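Teleoperating a simulated bedroom, part two: keyboard out, hand controller in

Part one covered the simulator install and the arm model. I have since moved on to recording demonstrations, and most of this post is notes on what had to change before the recordings were worth keeping. The working folder is called Plultum, and I will use that name for the whole setup from here on.

The room is deliberately dull. Blue-green walls, plank floor, a few pieces of furniture, small things to pick up and move.

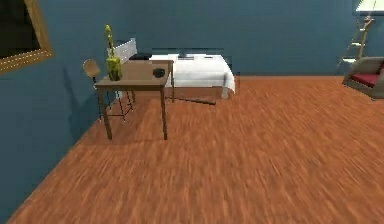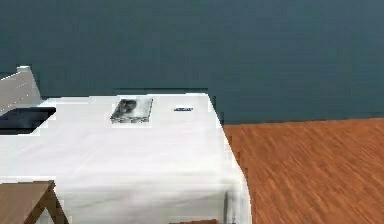 Control input

I began with the keyboard: six keys for translation, six for rotation, one for the gripper. It works, in the sense that the arm goes where it is told. The trouble is in the data. Keyboard motion comes out as a staircase, with one axis moving at a time and a dead stop between presses. A policy trained on that learns the stops as well. Mine would reach a point above the target, wait, and quite often go on waiting.

Khrystyna-Mariia Moroz lent me a six-axis hand controller and I rewrote the input layer over two evenings. All axes are now read together and sent as a velocity for the gripper tip. The inverse kinematics handles the joints. Two settings mattered more than I had expected:

Dead zone. Too small and the arm drifts while your hand rests on the controller. Too large and fine alignment becomes a series of jerks. I set translation and rotation separately, and rotation needed the larger value.

Scaling. I use a cubic curve, so small deflections give very slow motion. Linear scaling was fine for crossing the room and hopeless for the last few centimetres.

Views

Depth is the hard part of driving by screen. With a single wide view I could line up left and right well enough, then close the gripper in front of the object or push down into the surface beside it. A second, nearer view fixed most of that. I keep both open side by side while I drive: the wide one for the approach, the near one for the grasp.

I tried a third view and took it out again. My eyes kept going to it at the wrong moment, and the rendering rate dropped enough for the lag to be felt in the hand.

Thin objects on a flat surface are still the worst case. There is very little height to grip, and a fingertip that is slightly low catches the surface and rotates the wrist. I now come in from above, stop, lower at the slowest rate, and close. It makes for longer episodes. I have left them long.

What gets saved

Each episode stores both views, joint positions, gripper state and the commanded velocity, all stamped from the simulator clock. My first batch used the wall clock for the commands. Whenever rendering slowed, the commands slid out of step with the pictures, and I only spotted it on plotting one against the other. That batch went in the bin.

The present set has 583 episodes. I threw out anything where the object was dropped, but kept the ones where I missed, backed off and tried again. Yevhen Antoniuk argued for this by email and I think he is right: without them the policy has no idea what to do after a near miss.

The random seed is 1977 for object placement. Anyone who wants the same layouts can use it, provided they also leave the physics step alone.

Replay check

Before training I replay every episode open loop, commands only, and compare the final object position with the recorded one. On the first pass 11 episodes failed. All of them involved a grasp near the very tip of the fingers, where a tiny difference in contact is enough to lose the object. I raised the solver iterations and recorded those again.

Still to do

Resets are manual and tedious, with 5 key presses between episodes. These should be one.

Orysia Holovko has asked whether the same input layer will drive a real arm. The velocity interface should carry over. The safety limits would not, as I have none beyond the joint stops.

Next post will cover training, once I have a run that finishes without filling the disk.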